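Re: [shop-kitchen] Refinishing a scratched steel table

> We picked up two used prep tables for the Dromska kitchen and the tops
> are scuffed all over. Is it worth sanding them, or should we pay for
> new tops? Brarkov quoted us 370 per table.

I would leave them alone for now. We had the same question in November and ended up spending 20 on pads and cleaner.

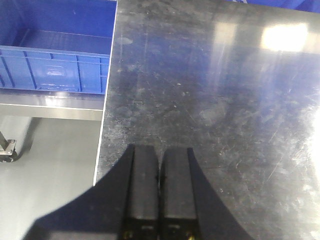 Start with degreaser and a soft cloth, going with the grain. A lot of what looks like damage is film, and it comes off. Fine scratches stay. On a top like mine they show most through the middle and toward the right, and the glare from an overhead light makes them look worse, so check the table with the lights off before you decide. The gray blotches may need a second pass.

If you do sand, try a small patch first. Skumex sells a pack of 50 pads, more than you need for two tables. Keep plastic crates off the top while you work, as grit gets under them.

What grit did the seller use, if any?

Toma kitchen list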